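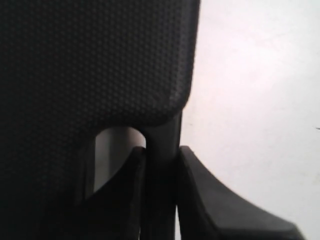
排水ホースの勾配は本体を据える前に決めるべきで、あとから直そうとすると本体ごと動かすことになる、とRosalie Wieserは旧版の本章に書き込んでいる。本版ではこの指摘に従い、排水経路の確認を据付けの前に移した。旧版を手元に置いて作業している場合は、手順の番号が一致しないので注意すること。

サイト内検索 キーワードを入力 検索

第7章 Cladik 2110 除湿機の設置と初期設定

7.1 適用範囲

本章は、書庫、資料保管室、地下倉庫などに床置き型除湿機Cladik 2110を設置し、連続排水で運転を開始するまでの手順を定める。タンク排水のみで使用する場合は、7.4節を省略してよい。天井吊り金具を使用する設置は第8章で扱う。

本章でいう「前面」は操作部のある面、「背面」は吸込口のある面を指す。左右は前面に向かって見たときの左右とする。

7.2 設置場所の確認

次の各項を、梱包を開く前に確認する。

1. 床が水平で、本体と満水時のタンクの質量を支えられること。カーペット敷きの場合は、別売の敷板を使用する。
2. 背面と壁の間、上面と棚板の間に、据付図に示す空間が確保できること。
3. 専用の接地極付きコンセントが、電源コードの届く位置にあること。
4. 排水先が本体の排水口より低い位置にあること。
5. 室の扉と窓が閉まり、外気の出入りが少ないこと。換気口がある場合は、開閉状態を設置記録に記入する。
6. 吹出口の正面に紙資料、写真、皮革製品が置かれていないこと。

注意:延長コード、テーブルタップ、タイマー付きコンセントは使用しない。停電復帰後の自動運転はタイマー付きコンセントでは保証されない。

注記:4の条件を満たさない室では、排水ポンプAsskaを併用する。ポンプの設定は7.5節を参照。

7.3 開梱と静置

1. 外箱を立てた状態のまま、設置場所の近くまで運ぶ。
2. 結束バンドを切り、外箱を上に引き抜く。
3. 底の緩衝材を外す。二人で本体を持ち上げ、前後に傾けないようにする。
4. 吹出口のルーバーと操作部を固定しているテープをはがす。
5. タンクを手前に引き出し、中に入っている付属品袋を取り出す。
6. 付属品を照合する。排水ホース、ホースバンド、排水口キャップ、予備フィルター、保証書がそろっていること。
7. タンクを元の位置に戻す。奥まで入ると、浮きが一度動く音がする。
8. 輸送中に本体を横倒しにした形跡がある場合は、立てた状態で一昼夜置いてから電源を入れる。

注意:横倒しの直後に運転すると、圧縮機が損傷するおそれがある。外箱の転倒表示が変色しているときは、受領時に運送業者の伝票にその旨を記入させ、写しを保管する。

外箱と緩衝材は、初期点検が済むまで捨てない。返送が必要になった場合、指定の梱包以外では受け付けられないことがある。

7.4 排水経路の決定とホースの接続

7.4.1 経路の決定

1. 排水先を決める。床排水口、流し、機械室の集水ますのいずれかとする。
2. 排水口から排水先まで、床に沿って糸を張る。
3. 糸の途中に上り勾配になる箇所がないか、水準器で確かめる。敷居や配線カバーをまたぐ箇所は特に見落としやすい。
4. 通路を横切る経路は避ける。やむを得ない場合はホースカバーを敷き、両端を床に固定する。
5. 経路が決まったら、床にチョークか養生テープで印を付ける。

注記:付属の排水ホースを継ぎ足す場合、継手の内径がホースの内径より小さくならないものを選ぶ。継手は一か所までとする。

7.4.2 接続

1. 電源プラグがコンセントから抜けていることを確認する。
2. 本体を設置位置に置き、前後左右の水平を確かめる。調整脚は前側の二本だけが回る。
3. 背面下部の排水口キャップを反時計回りに回して外す。キャップとパッキンは紛失しないよう、付属品袋に入れて本体の近くに保管する。
4. ホースバンドをホースに通してから、ホースを排水口の根元まで差し込む。
5. ホースバンドを締める。ドライバーで軽く止まるところまででよい。締めすぎると排水口の樹脂に亀裂が入る。
6. 7.4.1で付けた印に沿ってホースを敷く。
7. ホースの先端を排水先に入れる。先端が水に浸からないようにし、結束バンドで固定する。
8. コップ一杯の水を排水皿の点検口からゆっくり注ぎ、先端から出てくることを確認する。

注意:ホースの先端が水没すると、管内の空気が抜けず、排水皿があふれることがある。集水ますに入れる場合は、ますの最高水位より上で切りそろえること。

手順8で水が出てこない場合は、ホースを本体側から順に手で持ち上げ、たまっている位置を探す。たるみが見つかったときは、ホースを引き直すか、たるみの部分を受け金具で支える。接続部からにじみがある場合は、ホースを一度抜き、切り口を直角に切り直してから差し込む。

7.5 排水ポンプAsskaの併用

排水先が本体より高い室にのみ適用する。

1. ポンプを除湿機の左側の床に直接置く。棚や箱の上に置いてはならない。
2. 除湿機の排水ホースを短く切り、ポンプの受入口に差し込む。
3. ポンプの吐出管を、壁に沿って立ち上げる。立上り高さはポンプ銘板の値を超えないこと。
4. 吐出管の最も高い位置から先は、下り勾配とする。
5. ポンプの警報線を、除湿機背面の端子台の「EXT」に接続する。極性はない。
6. 端子台の短絡片を外す。外し忘れると、ポンプが停止しても除湿機は運転を続ける。
7. ポンプの電源を入れ、受入口から水を注いで起動と停止を確かめる。

注記:警報線を接続した場合、ポンプの水位が上限に達すると除湿機は停止し、表示部に「P」が点滅する。水位が下がれば自動で復帰する。復帰しないときは、ポンプの浮きに異物がからんでいないかを調べる。

Hauser製の旧型ポンプを流用する場合は、警報接点の動作が逆になるものがある。銘板の接点記号を読み、b接点であることを確認してから接続すること。記号が読み取れないものは使用しない。

7.6 電源投入と初期設定

1. 電源プラグをコンセントに差し込む。表示部に全点灯が現れ、続いて室内湿度が表示される。
2. 「運転」を押す。送風機が先に回り、圧縮機は遅れて起動する。
3. 「設定」を長押しし、表示が点滅するまで待つ。
4. 上下キーで目標湿度を選ぶ。値は保管責任者の指示による。
5. もう一度「設定」を押し、排水方式を選ぶ。連続排水は「C」、タンク排水は「T」とする。
6. さらに「設定」を押し、停電復帰動作を「ON」にする。
7. 何も押さずに待つと設定が記憶され、表示は室内湿度に戻る。

設定の途中で「運転」を押すと、それまでの変更は破棄される。

表示湿度が78%を超えている室では、最初から低い目標値を設定しないこと。急な乾燥は木製の建具や装丁材の反りにつながる。次のように段階を踏む。

1. 現在の表示値より少し低い値を目標にする。
2. 表示値が目標に達し、一昼夜安定したことを記録で確認する。
3. 目標を一段下げる。
4. 保管責任者の指示値に達するまで、2と3を繰り返す。

注意:本体の湿度センサーは吸込口の近くにあるため、棚の奥の湿度とは一致しない。資料の近くに独立した湿度計を置き、本体の表示と合わせて記録する。

7.7 記録計Morikとの接続(任意)

1. 除湿機の電源を切る。
2. 端子台の「LOG」に記録計の信号線を接続する。シールドは記録計側だけで接地する。
3. 信号線を電源コードと束ねない。交差する箇所は直角に交わらせる。
4. 除湿機の電源を入れ、次に記録計の電源を入れる。
5. 記録計の表示が除湿機の表示と一致することを確認する。差がある場合は記録計の入力レンジを見直す。

記録計の時計は、本体の運転とは独立している。夏時間を採用する地域では、切替えのある3月に時刻を直し、その旨を記録用紙の余白に書く。

7.8 試運転と初期点検

設定が終わったら、次の順に点検する。一つでも満たさない項目があれば、運転を止めて7.9節を参照する。

1. 吹出口から風が出ている。
2. 異常な振動、金属音がない。
3. 排水先で水が滴下している。室の湿度が低い場合、滴下が始まるまで時間がかかる。
4. ホースの接続部と継手を乾いた紙でぬぐい、紙がぬれない。
5. 電源プラグが熱くなっていない。
6. フィルターが所定の位置にあり、浮きがない。
7. 停電復帰の確認として、電源プラグを抜き、間をおいてから差し直すと、運転が自動で再開する。

翌日、同じ項目をもう一度点検する。二回の結果を設置記録の裏面に記入し、設置者と保管責任者が署名する。

7.9 設置直後に起こりやすい症状

症状:運転を押しても送風機が回らない。
処置:タンクを引き出し、奥まで押し込み直す。連続排水でもタンクは必要である。EXT端子にポンプをつないでいない場合は、短絡片が入っているかを確認する。

症状:送風機は回るが、圧縮機が起動しない。
処置:保護のための待ち時間中である可能性がある。そのまま待つ。目標湿度が室内湿度より高く設定されていないかも確認する。

症状:連続排水にしたのにタンクに水がたまる。
処置:ホースの詰まり、たるみ、先端の水没を順に調べる。設定が「T」のままになっている例も多い。

症状:背面の床がぬれる。
処置:運転を止め、電源プラグを抜く。ホースバンドの位置、排水口の亀裂、本体の傾きを調べる。亀裂がある場合は使用を中止し、販売店に連絡する。

症状:表示湿度が下がらない。
処置:扉の開閉頻度、換気口、床や壁からの浸水を調べる。室の広さが本体の能力を超えている場合は、台数を増やす。目標値を下げても効果はない。

症状:吹出口から暖かい風が出る。
処置:故障ではない。熱は室内に放出される。室温の上限が定められている室では、空調の設定と合わせて調整する。

7.10 フィルターの初回清掃

新しく内装工事をした室では粉じんが多い。運転開始から日の浅いうちに一度フィルターを外し、状態を見る。

1. 運転を止め、電源プラグを抜く。
2. 背面の格子の上端を手前に引き、外す。
3. フィルターを抜き、表側から掃除機をかける。
4. 汚れが落ちない場合は、ぬるま湯で洗い、陰干しする。洗剤、溶剤は使わない。
5. 完全に乾いたことを確かめ、矢印を上にして戻す。
6. 格子の下端を先に掛け、上端を押して留める。

注意:フィルターを外したまま運転しない。熱交換器のフィンは薄く、指で触れると曲がるうえ、けがをするおそれがある。

7.11 改訂記録

7/22/22 排水経路の決定を据付けの前に移動。7.5節に旧型ポンプの接点に関する記述を追加。
作成:Corina Riedl
照査:Rosalie Wieser

当サイトでは利便性向上のためCookieを使用しています。閲覧を続けると、Cookieの使用に同意したものとみなします。 同意する 詳細設定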